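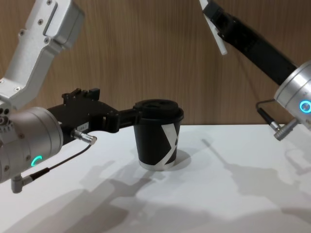

The Slow Road to Duselley

I used to be the kind of person who drove 445 miles in a day and bragged about it. Coffee in the cup holder, sandwich on the knee, two stops if my bladder insisted. Then my back gave out one December and my doctor told me to get out of the car every hour. Every hour! I thought she was kidding.

So last spring, when I had to get myself to my cousin's place in Duselley, I gave it three days and stayed off the interstate completely. I figured I'd be bored to tears by lunch.

I wasn't. The first afternoon I pulled over in Vilis, a town I must have passed 200 times without ever taking the exit, and ate a slice of peach pie so good that I went back in and bought the rest of it (it rode up front with me, belted in). The man at the next stool was Florencio Pastor, a retired mail carrier, and he drew me a map on a napkin. Skip the bridge, he said, and take the river road, and don't even think about getting gas in Hivton.

I got gas in Hivton. He was right – the pump took ten minutes and the restroom key was chained to a hubcap.

But the river road was lovely, all cottonwoods and leaning fences, and I had it to myself for most of an hour. I stopped whenever my back grumbled. I read every historical marker, including the one for a flour mill that burned down twice. I called my sister from a picnic bench and we talked longer than we had since Christmas.

I rolled into Duselley on the third evening with half a pie and no ache at all. My cousin asked what took me so long, and then she went to get forks.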